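Section 4 – Positioning the coat rack and task chairs

This section covers placement of the Grosavis coat rack and the Matlala mesh chair in a shared room. Assemble both items before starting (see Sections 2 and 3).

1. Clear the floor where the chair will roll. Tape down or reroute any cables.

2. Place the chair with its backrest facing the walkway. Leave 275 mm between the backrest and the nearest table edge.
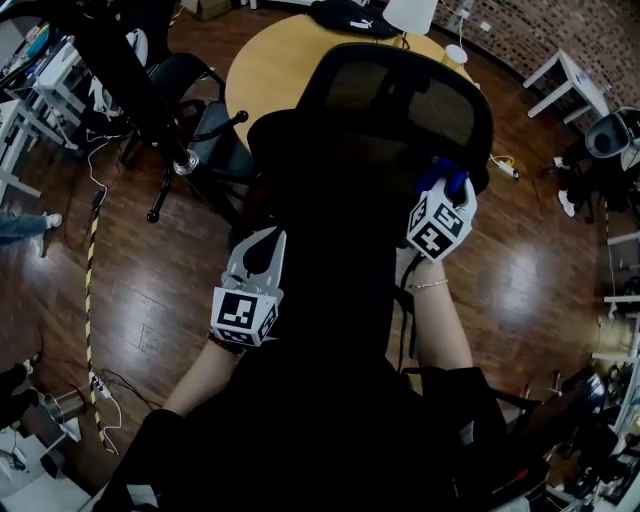 3. Check that all casters turn freely. On hard floors, fit the soft-tread set (sold separately).

CAUTION: Do not roll the chair over power strips or cords.

4. Stand the coat rack on level floor, 200 mm or more clear of the chair at full recline. Hand-tighten the collar, then give it a quarter turn with the supplied key.

5. Turn the upper section until the long arms point away from the seat.

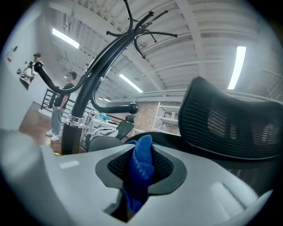 Fig. 4-2. Coat rack with chrome collar, beside mesh backrest.

6. Load the hooks evenly – heavy coats go on opposite sides. Small knit items may be hung over the backrest, but keep them clear of the height lever.

NOTE: Do not hang bags from the chair headrest. Extra weight up high can tip an empty chair backward.

7. Push down lightly on each hook. If the pole leans, return to step 4.

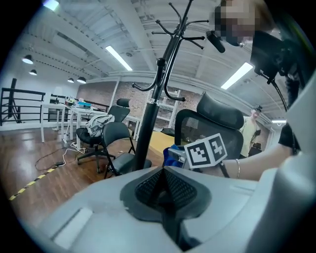

Fig. 4-3. Coat rack and chairs near the tables.

8. Retighten the collar after the first week of use, and again whenever the rack is moved.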